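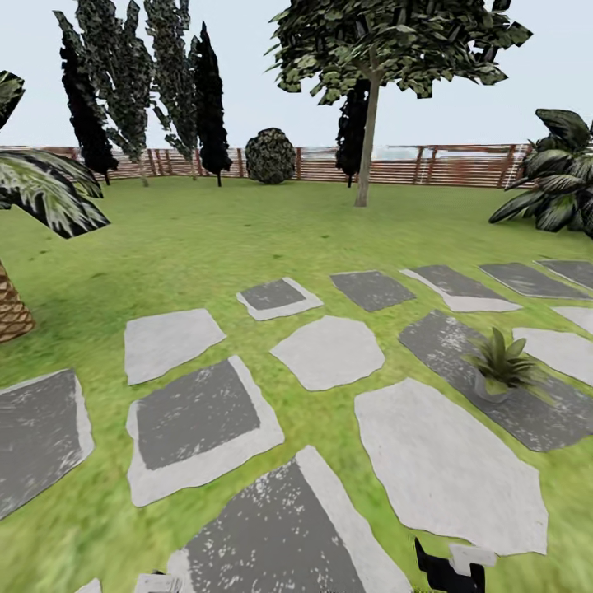 Back lawn and fence line, Fetcombe

Yard safety walk, June, my comments under each item. Ilse Vandenberghe did the spring one, so I've used her list and added my two cents!

1. Stepping stones level with the grass: CHECK
Rocked every one with my heel. Two near the gate wobble a bit (pack some sand under them before the mower goes over).

2. Fence posts and slats: CHECK
Pushed on each post, all firm. I did get a splinter, so the top rail could use sanding.

3. Gate latch: NEEDS WORK
It sticks, then lets go all at once and pinches your fingers. I've asked Howard Ellwood for a new one and he says he has a spare over at Risside.

4. Patio surface, cracks and slick spots: CHECK

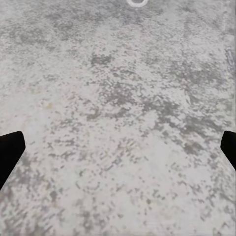

I went over it in my oldest flat-soled shoes, which is my very scientific slip test, and felt fine the whole way. Please keep the leaf blower off the joint by the back door though, the filler is still soft there.

5. Outdoor outlet and cover: NEEDS WORK
Breaker trips like it should, but the cover won't snap shut. Tape is not a fix, whoever did that!

6. Pots and planters clear of the walking route: CHECK
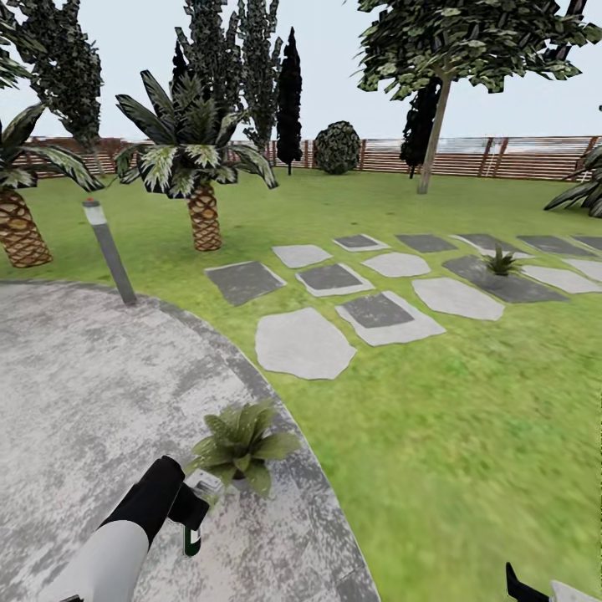 I like a good 30-inch gap so Mom's walker gets through, and we have it. Anything over 10 pounds stays on the ground, please, no stacking on bricks.

7. Hose put away: FAIL
Tripped on it myself at 7 a.m. with a full coffee. Reel is on order.

8. Ladder and shed: CHECK
Feet are good, shed locks, key is back on its hook.

Next walk after the gate latch is in.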